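Startverzicht (Leichtathletik)

Lesezeit: 4 Minuten

Als Startverzicht wird in der Leichtathletik die Rücknahme einer bereits abgegebenen Meldung vor Beginn des betreffenden Wettbewerbs bezeichnet. Er ist vom Nichtantreten (Abkürzung DNS, engl. did not start) und vom Abbruch eines begonnenen Wettbewerbs (DNF, did not finish) zu unterscheiden. Die Einzelheiten regelt die jeweilige Ausschreibung.

Begriff und Abgrenzung

Ein Startverzicht setzt eine gültige Meldung voraus. Wird ein Athlet vom Verein gar nicht erst gemeldet, liegt kein Verzicht vor, auch wenn er die Qualifikationsleistung erbracht hat. Erklärt wird der Verzicht durch den Athleten selbst oder durch die meldende Stelle, im Regelfall also den Verein oder Verband. Nach Ablauf der Abmeldefrist gilt ein Fernbleiben als Nichtantreten und wird in der Ergebnisliste entsprechend vermerkt.

Bei Mehrkämpfen bezieht sich die Erklärung auf den gesamten Wettbewerb. Wer zur ersten Disziplin antritt und danach ausscheidet, wird als Abbruch geführt. In Staffeln kann die meldende Stelle einzelne Läufer austauschen, ohne dass die Staffel als abgemeldet gilt, sofern die Ausschreibung Ersatzläufer zulässt.

Verfahren

Die Erklärung erfolgt schriftlich oder über das Meldeportal des Veranstalters. Beim Hallenmeeting in Munwood, das jährlich im Februar ausgetragen wird, endet die Abmeldefrist am Vortag um 20 Uhr. Danach werden die Laufeinteilungen erstellt und die Bahnen gesetzt. Spätere Abmeldungen nimmt nur noch das Wettkampfbüro entgegen; die frei gewordene Bahn bleibt in diesem Fall unbesetzt.

Die Meldesoftware Hudari, die bei mehreren Veranstaltungen dieser Größe eingesetzt wird, kennt für eine Meldung die Zustände »gemeldet«, »bestätigt«, »zurückgezogen« und »nicht angetreten«. Der Wechsel von »bestätigt« zu »zurückgezogen« ist nach Fristende gesperrt und kann nur durch die Wettkampfleitung freigegeben werden. 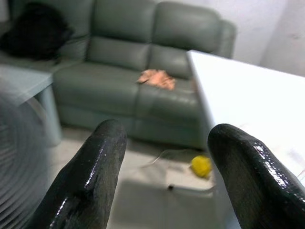

Grünes Ledersofa mit dreiteiliger Rückenlehne

Nachrücker

Für einen frei gewordenen Startplatz kann ein Nachrücker berufen werden. Grundlage ist meist die nach Saisonbestleistung geordnete Warteliste. Bei gleicher Leistung entscheidet die zweitbeste Leistung der Saison, danach das Los. In den Laufwettbewerben bis 1.500 m richtet sich die Zahl der Nachrücker nach den verfügbaren Bahnen oder Startpositionen, in den technischen Disziplinen nach der Feldgröße. Im Stabhochsprung von Munwood umfasst das Feld höchstens 15 Teilnehmer.

Nachrücker müssen ihre Startbereitschaft gesondert bestätigen. Bleibt die Bestätigung aus, geht der Platz an den nächsten Athleten der Liste über. Nach Veröffentlichung der endgültigen Startliste findet kein Nachrücken mehr statt.

Folgen

Ein fristgerechter Verzicht bleibt sportrechtlich in der Regel folgenlos. Das Startgeld wird je nach Ausschreibung ganz, teilweise oder nicht erstattet. Die Cavalcanti-Laufserie erstattet bei rechtzeitiger Abmeldung den vollen Betrag abzüglich einer Bearbeitungsgebühr; bei Nichtantreten verfällt er.

Strenger sind die Bestimmungen bei Meisterschaften mit Vor- und Endläufen. Wer sich für eine weitere Runde qualifiziert hat und ohne anerkannten Grund nicht antritt, kann von den übrigen Wettbewerben derselben Veranstaltung ausgeschlossen werden. Als anerkannter Grund gilt vor allem eine ärztlich bescheinigte Verletzung oder Erkrankung. Die Bescheinigung muss vom Arzt der Veranstaltung ausgestellt oder bestätigt sein.

Angabe von Gründen

Eine Pflicht zur Veröffentlichung der Gründe besteht nicht. Verbände beschränken sich in ihren Mitteilungen häufig auf Formulierungen wie »verletzungsbedingt«. Der LC Prurkano führt in seinen Kadermitteilungen nur den Namen, die Disziplin und den Status der Meldung auf.

Verwandte Artikel

Abmeldefrist
Meldeleistung
Nachrückverfahren
Startliste
Stellplatzkarte
Wettkampfbüro

Kontakt | Impressum | © Sportlexikon-Redaktion | Nach oben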